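Cleaning and Sharpening Pruners and Other Cutting Tools

Hand pruners, loppers and hedge shears all fail in the same way. Sap dries on the blade, holds moisture against the steel, and the pivot loosens as grit works into it. The cut becomes a crush, and crushed stems die back further than cut ones. The steps below apply to bypass pruners first, with notes on anvil types and loppers at the end.

What you need

A flat diamond file or a fine whetstone. A stiff nylon brush. Steel wool, grade 0000. Dish soap. Rubbing alcohol, 70 percent. Light machine oil. A wrench or screwdriver that fits the pivot fastener exactly. A dish towel you do not mind losing.

If you are buying one abrasive only, buy a diamond file with a fine side and a 1,000 grit stone later, if at all. A pruner blade does not need a mirror finish. It needs a consistent bevel and no burr.

Taking the tool apart

Open the pruners fully and release the spring. Coil springs pop out with a slight twist; leave volute springs alone unless they are rusted. Loosen the pivot nut. Lay the parts on the towel in the order they came off, facing the way they came off. Washers look symmetrical and often are not.

Some models, including the older Steltetti bypass type, have a toothed locking plate over the nut with a small screw through it. Take out the screw first. Forcing the nut with the plate in place rounds off the teeth, and the tool will never hold its tension again.

If the nut will not move, put one drop of penetrating oil on each side and leave it overnight. Do not use heat. The handles are usually dipped or sleeved in plastic and will soften long before the nut frees up.

Removing sap and rust

Wash all the metal parts in a basin of hot water with dish soap and scrub with the nylon brush. Most fresh sap comes off at this stage. Conifer resin does not. Wipe it with rubbing alcohol, wait 2 minutes, and wipe again. Turpentine also works but leaves a film that has to be washed off before oiling.

Work surface rust with dry steel wool, moving along the length of the blade. Stop when the metal is smooth to a fingernail. Gray staining can stay. Pitting along the cutting edge cannot be polished out and has to be filed past, or the blade replaced.

Keep garden tools and kitchen things separate if you do this at the sink. Sap from oleander, yew and euphorbia is toxic, and the basin and brush should not go back to kitchen use.

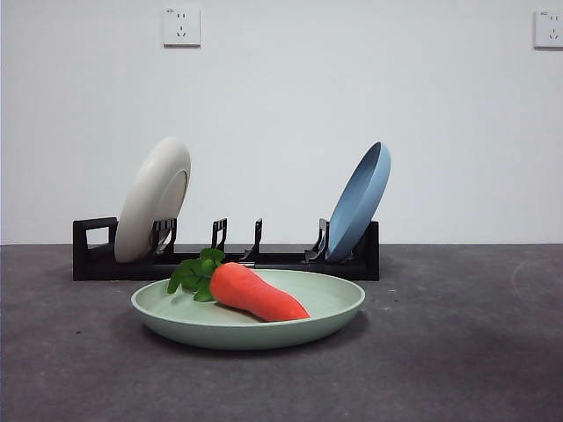 Can pruner parts go in the dishwasher?

Wash them by hand. Dishwasher detergent is alkaline enough to dull aluminum handles, and the long damp cycle will start rust on carbon steel before the load is finished.

Sharpening

Only the curved blade of a bypass pruner is sharpened, and only on its beveled side. Clamp the blade in a vise with the bevel facing up. Match the factory angle, usually between 20 and 25 degrees. If you cannot see the angle, color the bevel with a marker and take one light stroke. The file should remove ink across the full width. If it removes ink at the edge only, lower the file. If it removes ink at the back only, raise it.

File in one direction, from the heel toward the tip, sweeping along the curve. Ten strokes is plenty for a blade in fair condition. Lift the file on the return.

Turn the blade over and lay the fine side dead flat on the back. One or two passes will take off the burr. Any tilt here puts a second bevel on the back, which opens a gap between blade and hook, and the pruners will then fold thin stems instead of cutting them.

Reassembly

Dry everything, then leave the parts out for an hour. Put a drop of oil on the pivot and a thin film on both faces of the blade. Refit the washers in order. Tighten the nut until the handles bind, then back off until the blade closes under light pressure with no side play.

Test on a sheet of newspaper. A good edge cuts cleanly to the tip. If the tip tears and the rest cuts, the nut is too loose or the tip has been under-filed.

Anvil pruners and loppers

An anvil blade is beveled on both sides, so file both equally and count the strokes. Check the anvil for a groove. A deep one means replacement – most are brass or nylon and held by one screw.

Loppers follow the bypass method. Replace the rubber bumpers between the handles when they harden. The Idora long-handled model uses a bolt-through bumper; Simiyu and Waneo bumpers push in and can be seated with soapy water.

How often

Wipe with alcohol after every session, and between plants where canker or fire blight is present. Oil monthly in the growing season. Do the full strip-down once a year, in late winter, so the tools are ready for the March rose pruning.

Replacement springs are cheap and worth keeping in the drawer. Note the part number from the old one before throwing it out. Sizes differ between models that look the same.

Procedure by Neema Makokha. Notes on anvil types and loppers by Tumaini Mutiso.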